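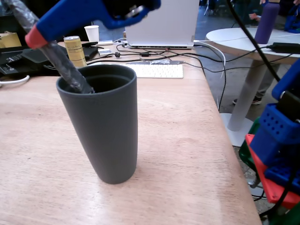
1/ Right, a few of you asked how the student radio course at Viklund got going, so I'm having a go from memory. I was in the very first intake, all 23 of us squashed into a room meant for language tapes!

Mélanie Vachon ran it. She'd come from a local paper and had never read a bulletin on air in her life (she told us so in week one, which I loved).

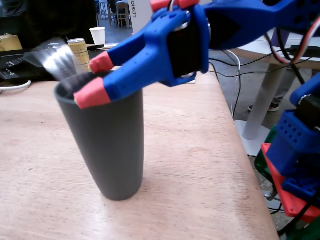 Danish Jadoon · 12/08/2023

2/ We had 2 microphones and a mixing desk on loan from the drama lot, who wanted it back every May for their summer show. So every May we went off air. The show was called Brornard and I only ever did the late slot, mostly B-sides and exam moaning.
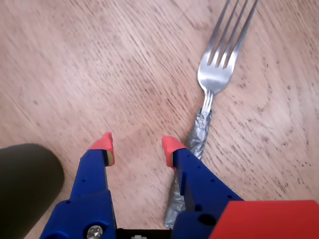
3/ The music business module came a year later and that's what really filled the place up. Mélanie got a small label called Clirkus to let us sit in on contract meetings, and 80 people applied. I still have my notes on royalties. I still don't understand them.
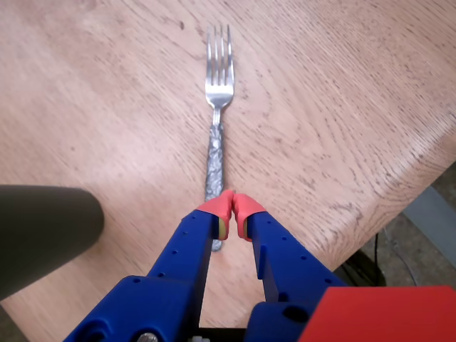
Fork on a wooden table

4/ Vundberg House, where the studio was, is offices now. If anyone has tapes from those early years, please shout, even if they're just us reading out the bus times. I'm trying to get them copied before they go completely, and I've got a deck that works if you don't. Messages are open!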